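Dress and Society, Unit 6: Hemlines, Trousers and Local Custom

Reading for this unit: the Allisthorpe chapter in the course pack, up to the table of mill wages. The rest is optional.

Last unit dealt with written dress codes. This one deals with the unwritten kind, where people in a town dress alike without any rule telling them to.

Our main case is Allisthorpe, a mill town. The parish clothing survey covered 239 households and listed 3,669 garments. Coats and aprons make up a large share. Women's trousers hardly appear, even among mill workers who wore them on shift. They changed before walking home, and the trousers stayed at the mill, so the survey missed them. Keep this in mind when you use any household inventory. 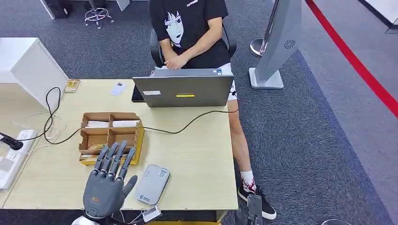

The second case is the Livino department store. Its spring catalog offered skirts in three lengths, and the order books show which length went to which district. Country customers bought the longest one well after city customers had dropped it. Baranauskienė reads this as modesty. The course pack gives another view: long skirts were warmer, and rural buyers replaced clothes less often. Both readings fit the order books.

Terms to know: occasion dress, workwear, hand-me-down, turnover (how often a garment is replaced).

For section, bring one page of notes on what people wear to a wedding, a funeral and a grocery store where you grew up. Say who would notice if someone got it wrong.

The short paper is due at 5 p.m. on the last day of classes. Limit is 907 words, notes not included. It counts for 50 points. Kellora catalog scans are on reserve at the library desk, two-hour loan.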